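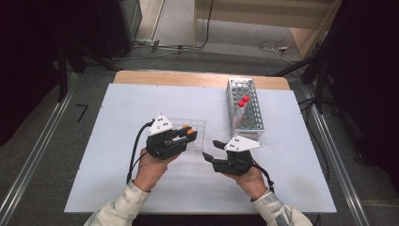
Gradilla de alambre Clarnel para tubos de ensayo

Viernes, 24 de febrero de 2023 — Redacción de catálogo, Garnumov

Gradilla alta de alambre plateado, de planta rectangular, con filas de huecos cuadrados en la parte superior. Los tubos se introducen en vertical y el contenido se ve a través del alambre. En la foto lleva dos tubos con tapón rojo, que se venden aparte.

La acompaña sobre la mesa la gradilla de plástico transparente, con orificios redondos en cuadrícula. Es otra referencia y se pide por separado — los tubos tampoco van incluidos.

Referencia de alambre: Clarnel 900
Referencia de plástico: Gedby 14
Unidades por caja: 8, de un solo modelo

Antes de hacer el pedido conviene medir el diámetro exterior del tubo, sin contar el tapón. Limpiar con paño suave y detergente neutro. No usar estropajo metálico.

Los pedidos de alambre salen del almacén de Ionescu. La gradilla de plástico está agotada y vuelve a servirse en marzo — se admiten reservas. Para cantidades superiores a 1000 unidades, solicitar presupuesto.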